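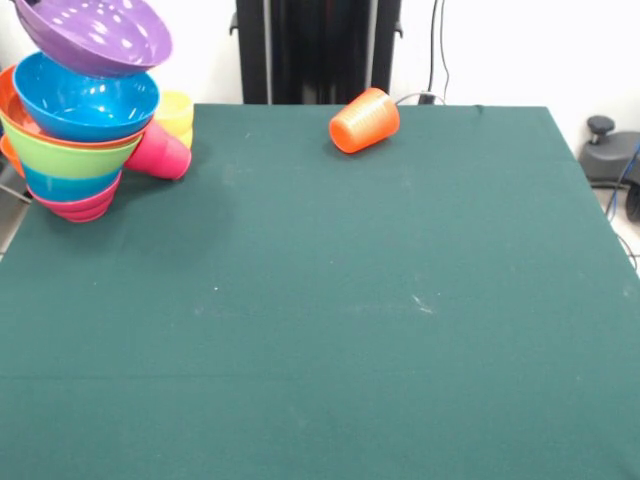

What did our project set out to learn? How a village school came to have its own kitchen, and what the children of Tostell ate at midday before it did.

I began with the parish log book, which opens in 1874 – a lovely, blotchy old thing – and I'm afraid I spent far longer over the handwriting than my plan allowed. The master grumbles about bread and cold tea, and about children walking 2 miles home for dinner and not coming back.
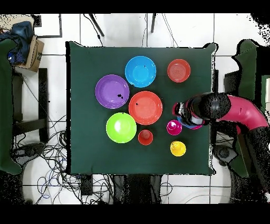

The kitchen itself came much later, and my neighbour Kamran Ghauri kindly lent me his mother's letters about it. She was one of five cooks, and between them they fed 300 children from two stoves! Her favourite pudding was jam roly-poly, though she admits the custard was often lumpy.

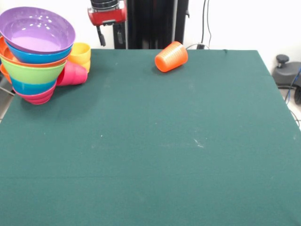 Tostell, October

I have now copied out all the letters and put them in order, and I still hope to find the old menus.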